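Leave the Scratches Alone
by Jana Heitmann
3 May 2019

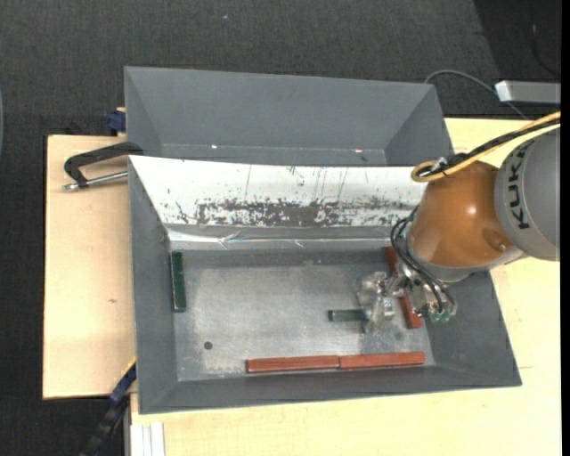
The block tray at Pinum, clamped at the left, with the KUKA arm over the lower compartment.

I have a small argument going with half the people I work with, and since they won't read my emails about it I'm putting it here. I think we replace things on our robot cells far too quickly. Scuffed things, mostly. Somebody walks past a cell, sees a part with marks on it, and by the afternoon there's a purchase request on my desk.

Take our block cell. The white slope in the middle of that tray is covered in thin dark scratches, with a band of brown specks across it that looks like rust, and along the bottom there's a strip of shiny stuff, creased like an old candy wrapper. It's ugly! Visitors look at it before they look at the arm. And every few months Birgit Rieger asks me, very politely, when we're getting a new one.

My answer is that a tray is there to be hit. The gripper goes down to the floor of it all day long to get at wooden blocks, and I would much rather have the marks on a cheap tray than in the fingers. The marks are useful too. When I set up my first cell at Kleinschmidt I had no idea what my approach angles were doing until I looked at where the paint had gone. I had a nice clean simulation that told me everything cleared. The paint disagreed, and I moved the whole approach up by 4 millimeters that same evening.

We did swap the tray once, last November, when I was out for two weeks. A lovely clean one from Dridance went in. It sat a little differently on the board (of course it did, they always do), and Tzu-hsuan Choi spent the better part of 6 hours teaching positions again. Then the old one came back out of the cupboard, because the new one had been ordered without the second compartment. I try not to bring this up more than once a week.

What I do care about is the clamps. If I could get everyone to spend the energy they spend on scratches on clamps, I'd retire happy. A C-clamp on a board is a perfectly good way to hold a tray, and I'll defend it against anyone with a catalog of fancy fixtures, but you have to put your hand on it. I mean really put your hand on it and lean. Do it before the first run and again after lunch. We had 17 missed picks in one shift this spring and three people looking at the vision code, and the fix was half a turn on a screw.

Same with the cables. An arm like this drags a fat bundle of black ones down to the gripper, and a loop that looks fine with the wrist up can be pulling hard when the wrist is turned and low. So jog it slowly to the worst corner you've got and look. Aurelio Quezada does this with a flashlight, on his knees, and he takes some 40 minutes over it, and I used to think that was too long. I don't anymore.

Birgit says a shabby cell makes people careless, and I'll admit she has a point there - I've seen shops where the grime on the fixtures was a pretty fair guide to the state of the programs. So wipe the thing down. Get the dust off the floor of the tray, peel the tape when it lifts and put down fresh. But leave the slope where it is, please, and leave my taught positions alone with it. The purchase request is still on my desk, under the coffee.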